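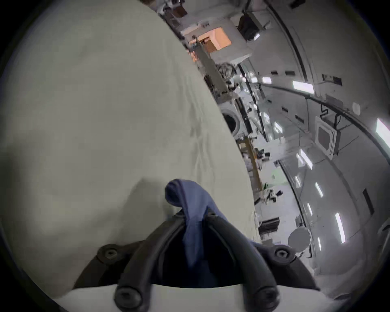
It should have let go and it didn't, according to Ludivine Joly, and until we know why, the units stay switched off.

Reading time: 2 min

PUNWOOD PAUSES CLOTH-HANDLING TRIALS AFTER GRIP FAULT

Punwood has stopped all unattended work with its Liew gripper after a fault on Saturday. Fingers stayed shut after the release command. No injuries. One sheet torn, one drive motor overheated.

The fault showed up on run 196, with the arm pulling against cloth that was still held. Power was cut by hand after 17 seconds. The automatic cut-out should of acted first. It did not, and that is the part we are treating as a safety matter.

Hand-held work carries on at the bench, blue cloth against a pale sheet, two black fingers, an operator on the handle throughout.

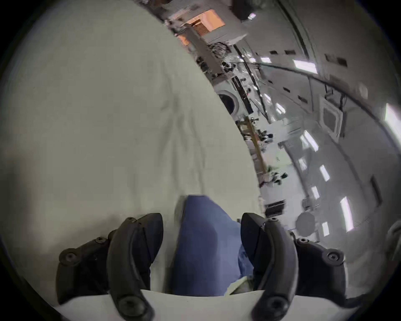

Early checks point to the release signal being dropped when the grip load stays high. Not confirmed. Groltus, who supply the control board, have the logs and one of the failed units. A further 15 are being checked here.

Customers with a Liew on trial: switch off at the wall, do not try to prise the fingers open, ring us. Replacement boards expected in Febuary.

"We'd sooner lose the weeks," said Didier Gaillard for Punwood.

Comments (3)

Margaux Marty: Ours did this twice, we thought it was the cloth.

Raphaël Carré: Does this affect the older Prilerine model?

Huguette Leclerc: Rang at 9, still waiting for a call back.

Contact: Punwood press desk | © Punwood | Back to top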